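Care of Divided Wooden Boxes

Household Guidance, Molik Residence Services

Divided wooden boxes are issued to residents for the storage of jewelry, sewing notions, tea bags and small hardware. The following guidance applies to all boxes with a hinged, see-through lid. Residents who keep their own boxes are welcome to follow it as well.

Emptying and first cleaning

Empty the box completely before cleaning. Small items such as beads and earring backs tend to lodge in the corners and should be lifted out with tweezers. Do not turn a box upside down and strike it. The dividers in many boxes are slotted together without glue and may spring out of line.

Remove dust with a soft, dry paintbrush, working from the hinge side toward the front. A vacuum cleaner may be used on its lowest setting with a piece of thin stocking stretched over the nozzle.
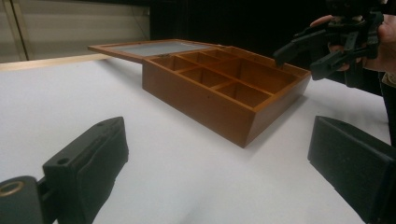
Page last changed: November. Responsible: Inger Baldursdóttir, Household Office

Open the lid fully before wiping the cells, and check that the box rests flat on the table. A thin-framed lid that leans well back puts its weight on small hinges, and a rolled towel placed under it will relieve them. Lids should not be used as a handle.

Wipe finished wood with a cloth that has been dampened and wrung out well. Square cells along the hinge are best reached with a cotton swab; longer cells will take a folded corner of the cloth. Leave the box open until the wood is dry. Do not place it on a radiator or in direct sun.

Lid panels may be glass or acrylic. Where the material is not known, treat the panel as acrylic: use lukewarm water and a soft cloth only. Window sprays containing ammonia will cloud acrylic, and paper towels can scratch it. Apply water to the cloth and never to the panel, as moisture will otherwise collect under the rim.

Arranging the contents

Small cells are suited to rings, buttons and screws. Bracelets, thread reels and other bulky articles belong in the largest compartment. Nothing should stand higher than the dividers if the lid is to close without pressure. Felt may be cut to line the cells but should be laid in loose.

Loose hinges

Tighten hinge screws by hand. If a screw no longer holds, fill the hole with a sliver of matchstick and wood glue, and allow it to set for 8 hours before replacing the screw. Cracked panels are to be reported to Skarphéðinn Laxdal in the workshop, Forsyth Building, Room 36.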